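Seating memory in an old desktop

Shut the computer down, pull the mains lead and hold the power button in for a few seconds. Lay the tower on its side on a firm bench and take the side panel off. Touch bare metal on the case before you handle any parts.

Memory only goes in one way round. Find the notch along the bottom edge of the module and match it to the ridge in the slot. If they don't line up, turn the module round. Open the clips, stand the module in the slot and press on both ends with your thumbs until the clips close.

Keep removed parts off the bench top. A hard drive can stand in a holder, and a processor wants its own place where the contacts won't get touched.

A Dell tower on its side, with a memory module in its slot:

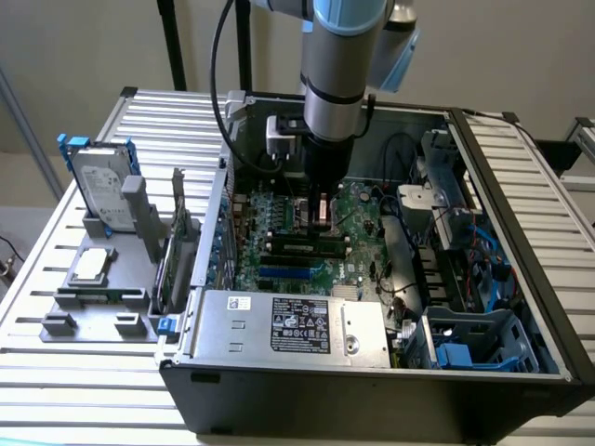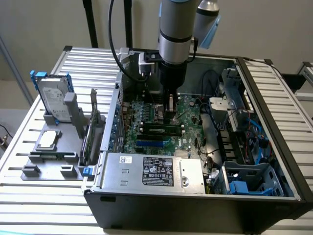

Before the panel goes back on, check that no cable is lying across a fan. Push each drive plug home again, as they work loose when you lean on them. Leave the power supply shut, whatever state it is in.

If the machine beeps and the screen stays blank, switch off, unplug and reseat the module. Try the other slot if that fails.

Tip sent in by Bevan Sheehan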